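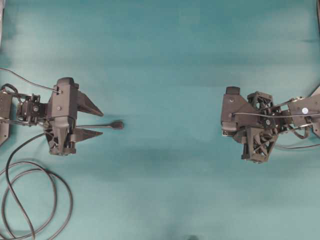

Both arms over the bare cloth, left gripper open.

Progress report, control and planning software
Prepared by Mimoza Dumitrescu for the Flusau program office
Wed 23 March

The short version: the planner works, the perception node mostly works, and the two are now on speaking terms.

Planner. In January we promised that two arms could share one workspace without either one behaving as if it had the place to itself. Punia, our motion planner, now plans for the pair as a single system. Of 270 simulated handover runs, 79 still ended in a timeout. None ended in a collision, a result I would enjoy more if a timed-out arm weren't also the safest arm there is. Most of the timeouts come from one bug in the retry logic, which politely waits for the other arm to go first. So does the other arm.

Perception. The background model used to find objects in the wrinkles of the backdrop. It was very confident about them. We retrained on bare cloth under different lighting and the phantom detections are down to 8 in the whole test set, all of them in the darker folds. Ironing was proposed and remains in the backlog under "hardware."

Gripper state. The driver reported open or closed according to the last command sent, and this is a record of our hopes. It now reads the encoder. Several old logs make more sense as a result, and a few make less.

Tooling. Sero, the log viewer, can replay both arms on one timeline. The export button is still decorative.

Late items. The calibration script is 8 working days behind plan. Omerović delivered their camera interface on schedule, so the delay is ours, and I have run out of people to share it with. The script runs, but it wants the arms parked in a start pose that only two of us can reproduce.

Next period: fix the retry bug, finish calibration, and repeat the handover runs on the real arms with something to hand over. No change to the budget is requested. I may ask about the iron.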